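The budget request was due at noon, and Catinca Furtună still had one line she could not fill in. The line said "Grippers, hand-held, pairs." The column next to it said "Qty."

She had been office manager at Gradthorpe for two years. Before that she bought parts for a bus depot, where a person asked for brake pads and got brake pads. At Gradthorpe people asked for things by what they hoped to do with them. Last week somebody had put in a request for "something to make the sleeves easier."

She took her printout down to the big room and found Bogdan Vlad eating crackers by the window.

"How many pairs do you need?" she asked.

"How many can I have?"

"That isn't how it works."

"It's how it worked last year," he said.

Last year they had asked for 5 pairs and been given the money for them in June, after the work they were meant for was finished. Bogdan had not forgotten it. He brushed the crumbs off his hands and told her to stand by the green table for ten minutes before she wrote down any number at all. 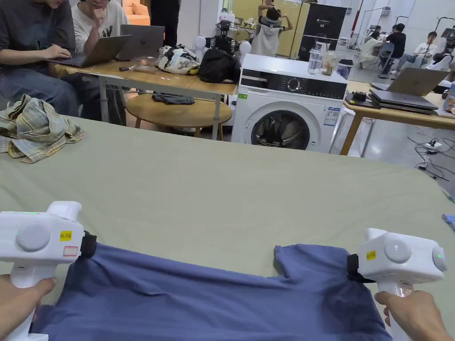
Catinca had the quote from Idix folded in her back pocket. It was 1,618 for a pair, with straps and a charger, and the price held until the end of the month. Dinu was cheaper, but Dinu wanted the whole sum up front and charged separately for spare fingers. She had called both of them twice. The man at Idix called her back. The man at Dinu sent a brochure.

"How long does a shirt take?" she asked.

"Depends who's folding."

"Say it's you."

"Me, a minute. A new person, three or four." Bogdan pulled up a stool but didn't sit on it. "The cloth slides. You get one shoulder and lose the other, and then you start over. When they start over, we keep it anyway. The model has to see that too."

She wrote "1 min / 4 min" in the margin.

"So it's people you're short of," she said. "If I buy you more pairs, who holds them?"

He thought about that. It was the first time that morning he hadn't answered right away.

"There are days they wait for each other," he said. "One pair goes down, and the person using it goes home or does email. Then the next day I have three people and three pairs and everything's fine."

"How often does a pair go down?"

"I'd have to look."

"Please look," said Catinca.

He went to find the repair log. She stayed where she was and read the request again from the top. Tables, no. Table covers, yes, two. Laundry detergent, which accounting had sent back with a question mark and which she had sent on again with the word "detergent" underlined. Service contract on the arms, 33 percent higher than before. She had circled that one in pencil and then in pen.

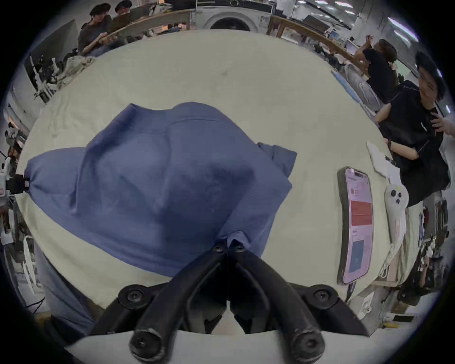
The log was a school notebook with a soft cover. Bogdan opened it on his knee and ran a finger down the pages. Most of the entries were the same two problems - a strap that had worn through, or a screw that had backed out and taken the finger out of line. The repairs took an afternoon if the part was in the drawer. If it wasn't, they took as long as the mail took.

"How much is a strap?" Catinca asked.

"Nothing. Less than lunch."

"And a finger?"

"A few lunches."

She turned the printout over and did the figures on the back. Then she did them again with the Dinu prices, to be fair to Dinu. It came out the same way both times. Two new pairs from Idix, and a full drawer of straps, screws and fingers. It cost less than what he would have asked for, and if she was reading the notebook right, it bought him more working days.

She showed him. He read it slowly.

"I wanted four," he said.

"I know."

"Cenano has ten."

"Cenano has a different landlord," she said. "And I've seen their parts drawer. There's a sandwich in it."

He gave the paper back and asked if she could make it 100 straps. She said fifty, and he said that was fine, so she put down sixty.

Upstairs she typed a 2 in the Qty column and added a new line under it for spares. In the box marked "Reason" she wrote "So that they don't have to wait." She dated the form 19 Feb 2018, sent it at eleven forty, and went back to the question about the detergent.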